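Re: [makers-list] Karncombe open call – am I reading the size rule right?

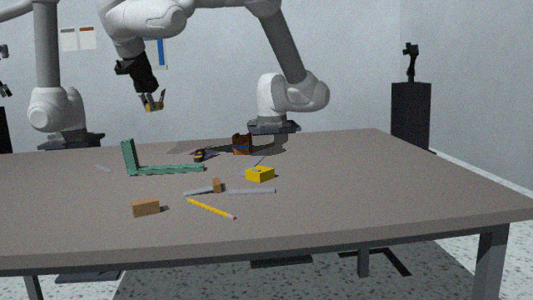
Two arms at the back of the table (a render).

Hi all, and hi Adel,

Sorry for the slow answer, I've been up to my elbows in glaze buckets and only sat down with the call properly last night. I've quoted the bits of your message I can help with and snipped the rest.

Adel Lahlou wrote:
> Has anyone on here put work into the Karncombe open call before? I'm
> thinking of sending the three woven panels I showed at Brindside, but
> the guidelines say "no work to exceed 103 cm in any direction" and
> then two pages later they talk about works "in several parts". My
> panels are 80 wide each. Hung together they go well over. Is that one
> work or three? And if it's three, do I pay three times?

I put in for it twice, got in once. The year I got in I sent a set of five wall tiles, and I asked exactly this. The answer I had from Neville Nuttall, who was looking after entries then, was that each part has to come in under the limit and the whole lot counts as a single work so long as it has one title and one price. So your panels should be fine, but give them one title! If you call them Panel One, Panel Two and Panel Three on the form, you'll be charged for three. Ask me how I know.

I'd still email and check, as they've rewritten the guidelines and the line I'm remembering (it used to be under "Hanging") has gone. Neville may not be there anymore either. Does anyone know? Last I heard he'd gone over to Plallow to run their print room.

> Second question, the fee. Is $20 per work or per artist? The form
> says one thing and the poster says the other.

Per work, up to three. The poster's wrong, or it was when I rang. I got a very nice person on the phone who said they'd fix it, and then I saw the same poster up at the library this morning, so don't hold your breath. Students pay half but you have to tick the box on the first page. If you miss it, you can't go back without starting over, and it wipes your images when you do.

> And how fussy are they about the statement? Mine's gone a bit long.

Fussy. The limit is 4000 characters including spaces, and the form just chops off whatever's past that without telling you. My friend's statement ended in the middle of the word "indigo" and that's how it went to the jury. She got in anyway, so maybe they liked it. I'd aim for a good deal shorter. They had 659 entries last time and there are only the three jurors, so do the sums on how long yours is going to get. I wrote mine as if I was telling my aunt what the tiles were about, then took out the swearing.

If you want another pair of eyes on it, send it to me off list. I'm happy to read it, I can't promise I'll be quick.

> Last thing – are they really going to want the work framed? You can't
> frame these, they've got a fringe.

No, textiles are let off. You need a hanging bar or a sleeve along the top, with two fixings that will take the weight, and your name on the back of every piece. They do mean every piece. One of my tiles had lost its label and it spent the whole show in the office. For the bar I used 20 mm dowel from the hardware store with a coat of grey paint and it was grand, though tiles are a different beast and you'd know better than me what wool wants to hang off.

A few other odds and ends while I've got the form open:

The deadline's in September, at 5 pm, and the site gets slow that afternoon. The colour profile on your photos should be sRGB or your reds will come up brown. Work has to be from the last two years, which I think lets your Brindside panels in, but check the date you finished them. And if you sell something, the gallery takes a third.

Drop-off is at the side door off the laneway, there's no parking to speak of. I'm driving down with my own pieces if I get in, and there's room in the back of the wagon for three rolled panels, so let me know. I can swing by Brindside on the way, it's hardly out of my road.

Also, does anybody still have the Morsy mailing tubes we bought in bulk for the swap? The wide ones, with the metal ends. I lent mine out and can't remember who to. If they're in your shed I'd love two back before the drop-off, and you can keep the rest.

Cheers, and good luck with it Adel, I loved those panels – the middle one especially.

Jo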